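Two small tables or one big one? A doubtful look

Every spring somebody writes in to this newsletter to tell us that the answer to a small dining room is a pair of folding tables. Push them together for company, pull them apart for everything else, slide them behind a door when you're done. I have heard it so many times that I finally agreed to look into it, and I went in expecting to be annoyed. 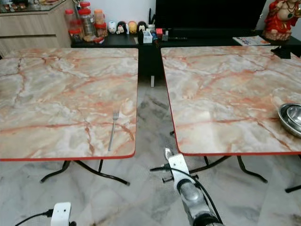
Undura, Tue 14 May

The pair in question have marble-patterned tops with salmon and orange veins and a thin red edge, and I will say right away that the pattern is more cheerful than I expected. It's a print, and I've never understood the appeal of a tabletop dressed up as stone. Against a marble floor it looks like it's trying to keep up with the neighbors.

But looks are the easy part. My complaint with two small squares has always been the gap. Unless both tables stand at exactly the same height on a perfectly level floor, you get a crack down the middle of dinner, and that's where the peas go. Homa Farahani, who has set out more buffet lunches than I care to think about, says to lay one long cloth over both and stop worrying. Fine, but then you're washing a long cloth.

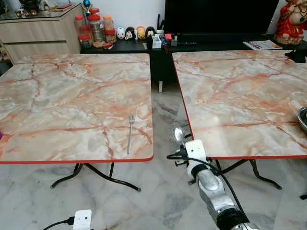
The other thing people claim is that two tables make it easier to lay the places and clear them again. One for the clean things, one for the dirty, and you work from left to right. I can see the sense in that for about as long as everyone in the house remembers which side is which. At Negin Kiani's they gave up after a week in April and went back to stacking everything next to the sink.

Then there are the legs. Curved folding legs splay out, and they splay out right where a person's feet want to be. With four people at a single square you can manage. Put two squares together and whoever sits at the join has a leg on either side -- and nowhere to put a bag.

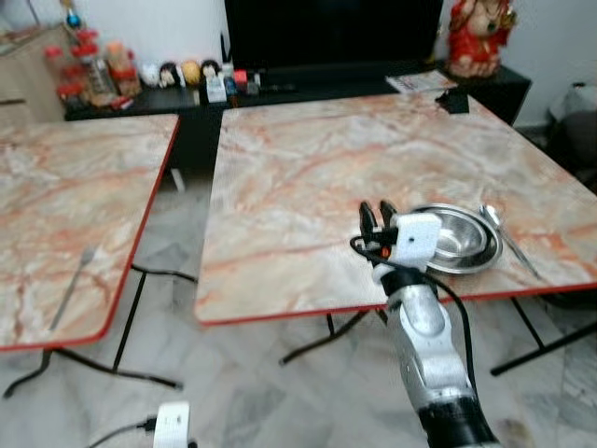
I also have my doubts about how much fits. A square top sounds generous until you start putting things on it. Plates go down first, then glasses, then the bread that always ends up balanced on somebody's napkin. A round steel bowl with a wide rim and a spoon lying beside it take up a good piece of the near side before any food has arrived. If you serve from the table, as we do, that matters a lot. If you fill plates in the kitchen, you may never notice.

So would I buy a pair? I'd borrow one first and eat off it for 30 days. Wipe the red edging every night and see whether crumbs collect under it.
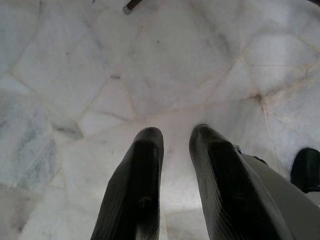
Elias Geagea writes that I'm being unfair, and that his two have been opened and folded every weekend without a wobble. He adds that on a stone floor the thing to check is the rubber feet, and that mine is the only household he knows of where peas are a serious objection. We serve a lot of peas.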